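Stostari issues handling rules for hand-held grippers after worn pads found

Stostari has put out a set of written rules for how its hand-held grippers are to be checked, stored and used, following a review in March that found worn finger pads on tools that were still in daily use at its Griffiths Street workshop.

The rules run to 10 pages and take effect at the start of next month. They apply to every hand-held gripper the company owns, to the matching grippers fitted to its robot arms, and to any tool brought on site by a contractor.

Seren Gwynne, who led the review, said the company had detailed instructions for the arms but very little for the tools that people carry around in their hands all day.

"With the arms there is a service log, there is a lockout procedure, there is a person who signs," Gwynne said. "With the hand tools there was a shelf. People took one off it in the morning and put it back at night, and the condition of it was whatever it was."

The review went through the records of 2051 recorded sessions made with the hand-held tools over the winter. Reviewers marked 80 of those sessions as unfit to be used for training because the pads were damaged badly enough to change how an object sat between the fingers. A further group was passed with a note attached. The report does not say how large that group was.

Pads are the soft pieces on the inner faces of the fingers, and they take most of the wear. The usual pattern, according to the report, is that an edge begins to fray, then small flaps form, and then a strip comes away. A gripper in that state will often still pick things up, so the person using it may not stop. But a robot that learns from those recordings will have a fresh pad or a differently worn one, and the two will not grip alike.

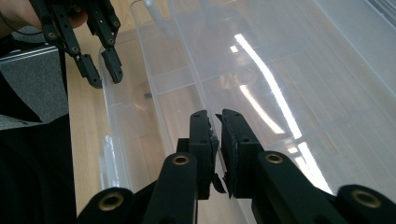

Under the new rules, pads must be looked at before the first session of the day and again after the midday break. Any pad with a torn edge, a hanging strip or a visible gap between the pad and the finger is to be replaced before the tool is used again. Trimming a loose piece with a knife, which was common practice, is no longer allowed. Pads must be changed in pairs, even when only one side is damaged.

The bushings at the joints get their own section. They are to be checked once a week for play by holding the base of the tool still and moving each finger by hand. A tool that fails goes into a marked tray and stays there until someone other than the person who found the fault has signed it off.

Sessions where two people work at one table, or where one person works with a tool in each hand, have extra steps. Cables must be routed away from the work surface. The two tools must be fitted with pads from the same batch. Each tool now carries a number, and both numbers must be entered in the session record before recording begins. Until now the record had one box for this and it was often left blank.

The part that drew the most argument during drafting was about the table itself. The rules say that the work surface and any bin or box used in a task must be cleared of loose screws, pad fragments and other bits before each session. Clear containers have to be checked from above and from the side, as small parts can be hard to spot in them when ceiling lights reflect off the plastic.

Ieuan Beddoe, a floor lead at the workshop, said he had pushed for the wording to be shorter.

"The first draft had a cleaning schedule and a form to go with it," Beddoe said. "I said just write 'empty the box and look in it.' We ended up somewhere in the middle."

Beddoe said the checks add a few minutes to the start of a shift and that he expects this to drop once people are used to them. Time spent on checks will be paid as working time and will not count against session targets. That point was added after operators raised it at a meeting in the canteen.

Rhiannon Jenkins, who runs training for new operators, said the rules also cover the person holding the tool. Operators are to switch hands or take a break after a set number of repeats, and sleeves must be kept clear of the linkages. Nobody is to put a finger between the pads while another person is holding the tool, including to test the grip.

"That last one sounds obvious, but I have watched people do it," Jenkins said.

The rules stop short of setting a fixed life for a set of pads. An early version would have required a change after a certain number of grips, but the review found that wear depended far more on what was being picked up. A week of handling cloth did very little. One afternoon of metal brackets could finish a pair. Gwynne said the company would keep a log of changes through the summer and might set a limit later, by type of task.

Cudisness, which supplies parts to the workshop, has been asked to mark each pack of pads with a batch code. Until the coded packs arrive, staff will write the delivery month on the pack with a marker.

Sandier, which shares the Griffiths Street building and runs its own smaller group of arms, said it was reading the document and had not decided whether to adopt it. Arwel Eynon, its operations manager, said the pad checks looked sensible – he was less sure about the second signature for joint faults.

"We have four people on a shift," Eynon said. "Some days the other person who could sign is at lunch. I would want a version of that for small teams."

Gwynne said she had heard the same concern from inside the company. The rules allow a signature to be given at the start of the next shift, provided the tool stays in the tray until then.

Mabli Howells, an operator who has worked with the tools for two years, said most of her colleagues had been asking for spare pads to be kept at the tables.

"You had to walk to the stores and fill in a slip, so people put it off," Howells said. "Now there is a drawer. I think the drawer will do more than the 10 pages, but I don't mind the pages."

The 80 sessions marked unfit have been kept in a separate folder and will not be deleted. Stostari said some of them may be useful for teaching reviewers what pad damage looks like in a recording. The rules will be looked at again in the fall.

Comments (5)

gantry_pete
Changing pads in pairs is the right call. We swapped one side only for months and could never work out why parts kept rotating in the grip.

Lowri T.
Does anyone know if they will publish the full document? The article says it covers contractors, so contractors should be able to read it before they turn up.

benchmark1693
What about cleaning the pads? Ours get slick from handling before they ever tear. I don't see anything on that here.

gantry_pete
@benchmark1693 we wipe ours at lunch with a damp lint-free cloth and let them dry. Don't use solvent on them, ours went gummy.

Old Toolroom Hand
Agree with the lady about the drawer. Put the spares where the work is and most of this takes care of itself. I would keep the second signature though, small team or not.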